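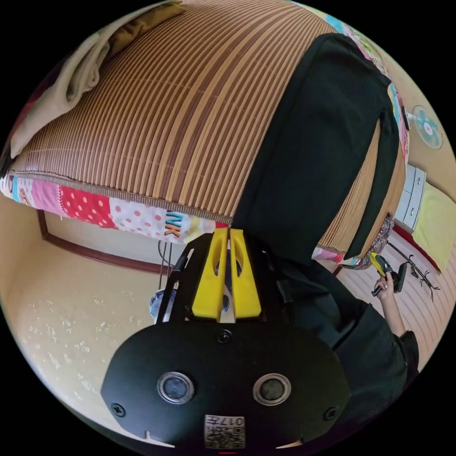

"You spend the first hour being dreadful at it," says the trainer at Givorside, where people teach robots housework by doing it themselves, gripper in hand. "You've picked things up all your life. Then you get two yellow fingers and can't manage a towel."

The Vernau project wants 700 demonstrations, bedrooms first. She has done 200, in sessions of 10, and has views on bedding. "A quilt has no handle. You pinch an edge and hope."

Did she try remote control? "For 3 weeks. It was like making a bed by post." Holding the gripper is quicker, she says, though it punishes showing off. "Go fast and the robot learns you in a hurry — it learns the fumbles too."

Her own bed, I ask? A pause. "I shut the door on it."

14 shares · 3 comments

Related
Lusow's arm learns to fold, slowly
Boateng on teaching by joystick
Why drawers are harder than doors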